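4.2 Compliance after the levy on disposable cups

The levy introduced in Inley applies to single-use cups, lids and stirrers handed over at the point of sale. It does not apply to cups bought in bulk by an employer and placed in a staff kitchen. This gap was noted during the drafting of the ordinance and was left open because the town had no practical means of inspecting private premises. We therefore treated retail outlets and workplaces as separate groups.

For retail outlets, compliance was measured from till records. A sale was counted as compliant when the levy appeared as its own line on the receipt. Of the 185 outlets registered at the start of the study, nine closed or changed ownership before the second round of collection and were dropped from the analysis. Most of the remaining outlets charged the levy on hot drinks from the first week. Cold drinks were handled less evenly – several shops had read the ordinance as covering lined paper only, and the town issued a clarifying notice in February.

For workplaces, no till records exist. We relied on purchase invoices and on the weight of sorted waste, collected over 30 working days at each site. Two sites, Meteck and Pemska, supplied invoices for the full period. The third, Trevor, supplied them for the second half only, and its figures are reported separately. Waste was sorted by hand into lined paper, unlined paper, rigid plastic and other material. Cups that had been crushed together were weighed as one item, which makes the weights more reliable than any piece count derived from them.

Invoices tend to overstate use in a given month, as cases are bought ahead and stored. Waste weights tend to understate it, as some cups leave the building with the person drinking from them. The two measures bracket the true value, and we report both. Waste was collected throughout each site and not from kitchens alone, as a large share of cups is discarded away from the point where drinks are made.

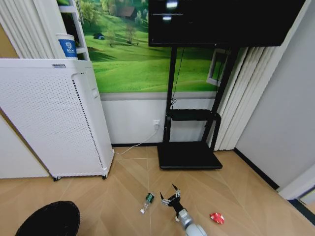
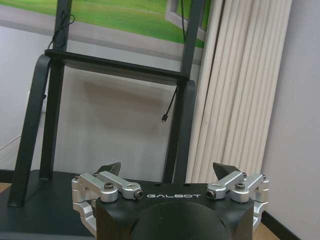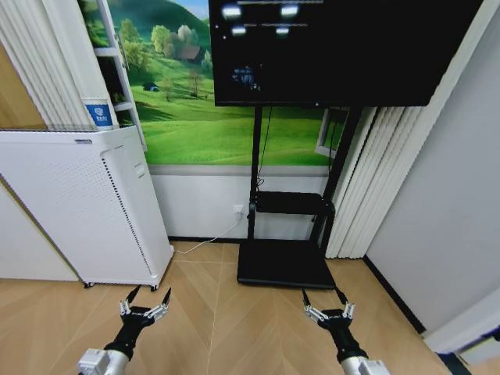 Figure 7. Interior views, workplace group.

The strongest predictor of a fall in purchases was the presence of a dishwasher on the same floor. Sites that issued reusable mugs without one saw an early drop followed by a return to earlier levels within 60 days. Gallagher reached a similar result in an unpublished survey of shared offices (Conall Gallagher, personal communication), although the sites in that survey paid for their own waste removal and so had a direct reason to reduce volume.

We did not find that posted notices had a measurable effect on either invoices or waste weights. Section 4.3 considers whether the levy should be collected from wholesalers, which would bring workplace purchases within its scope.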